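FOR IMMEDIATE RELEASE

Evska House Laundry Room Is Open Again, and Residents Can Stay Late

New front loaders, clearer labels and a home for everything that gets left in the drum

The ground-floor laundry room at Evska House is back in business! After a summer of bringing baskets across the courtyard to the Lauritsen building, residents of the 177 apartments at Evska House can once again do their wash at home. The room now opens at 6:30 in the morning and stays open until 11:30 at night, two hours later than before.

"I have been carrying bedsheets past the bike racks since the start of the summer, and I'm so happy to stop," said Nghĩa Huỳnh, who lives on the third floor and did the first load of the morning when the doors opened. "I brought everything. Towels, the sofa cover, my son's soccer things, all of it."

The work was planned and carried out by Hivura, the company that looks after the shared rooms at both buildings. The old top loaders are gone. In their place are large front loaders in a dark metallic gray, with wide round doors that swing well clear of the opening, so a comforter can go in without a wrestling match. The floor has been redone in dark slate gray and the walls are plain white, a change many residents asked for in last winter's survey.

Each machine has a number on a white sticker on its front, so it's easy to tell a roommate which one has your clothes in it. The stickers carry the machine's name in Chinese, and a card with English and Ukrainian instructions hangs by the entrance.
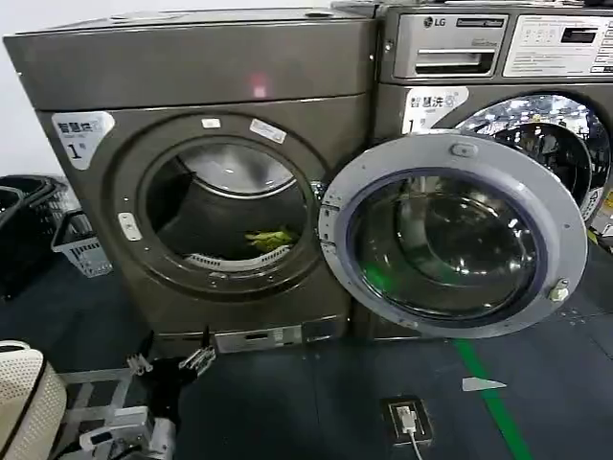 Machine No. 1 in the Evska House laundry room, with its door open and a green item in the drum.

The survey brought in 83 replies, and the team at Hivura read every one of them. Longer evening hours came up again and again, especially from people who work late shifts. So did a smaller complaint that turned into one of our favorite parts of the project: the left-behind laundry.

Anyone who has shared a laundry room knows how it goes. A sock sticks to the back of the drum, a washcloth slides down behind the lip of the door, and the next person finds it mixed in with their own shirts. The old room had a cardboard box for such things, and the box was always full. Some of what was in it had been there since before the current staff arrived.

"We went through that box and found 59 single socks," said Chia-jung Hsiao, who manages the shared rooms for Hivura. "We also found a lovely wool scarf, and when we put up a note in the elevator, the owner came down the same evening. She thought she'd left it on a train! That's when we decided the box should become something better."

The something better is called Fletard, a set of open shelves just inside the door. Small things go on the top shelf, towels and clothing in the middle, and bedding at the bottom. Items stay on the shelves for four weeks and then go to a clothing exchange that is held at the Lauritsen building every season. Whatever isn't taken there will be cut up for cleaning rags.

To help the shelves along, residents are asked to do a quick hand check before closing the door and a second one after taking out a load. Dark drums hide dark socks very well, and so does the curved part just inside the opening.
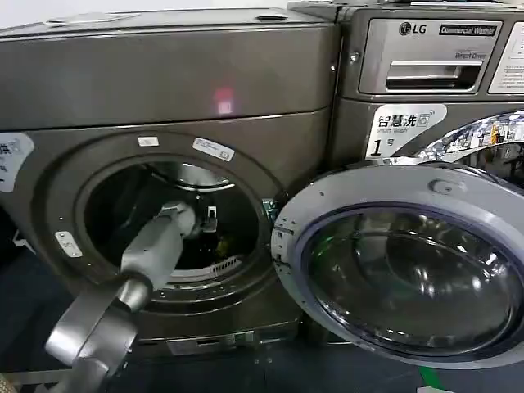

The hand check takes a few seconds, and it has already paid off. Petro Vasylenko, who runs the repair desk at Evska House, tried out the new room for a week before it opened to everyone, washing curtains and tablecloths from the community kitchen. He came away with a list of practical tips, now printed on the instruction card:

Run your hand all the way around the inside of the opening, including the bottom.

Shake out duvet covers before you leave the room. Pillowcases love to hide in the corners.

Empty your pockets at home. The repair desk has enough coins and hair clips.

Leave the door open when you're done so the drum can air out.

"The last one matters most to me," Vasylenko said. "People close the door to be tidy, and I understand that, but a drum that gets some air smells so much better. Please leave it open, and if you pass by and see one shut with nothing in it, open it for the next person."

There is also a folding table at a height that suits people who are tall and a lower one beside it for everyone else. Guðlaug Norðdahl, a retired tailor who has lived at Evska House for many years, suggested the second table and will be at it on the first evening of the sewing hour.

Sewing hour begins in September, from 7 to 8 p.m., and is free to all residents of both buildings. Bring a shirt with a missing button or a pair of pants with a tired hem, and learn to fix it while the wash runs. Thread and needles are provided. Norðdahl says beginners are very welcome, and she would love it if someone would finally bring her a zipper.

Residents who would like to give the shelves a look, claim a lost item or sign up for sewing hour can stop by the repair desk any weekday morning. The laundry room at the Lauritsen building keeps its usual hours and remains open to Evska House residents through the end of September.

Media contact:
Tomás Gallagher
Resident News, Evska House
Messages can be left at the front desk from 8 a.m. to 5 p.m.

###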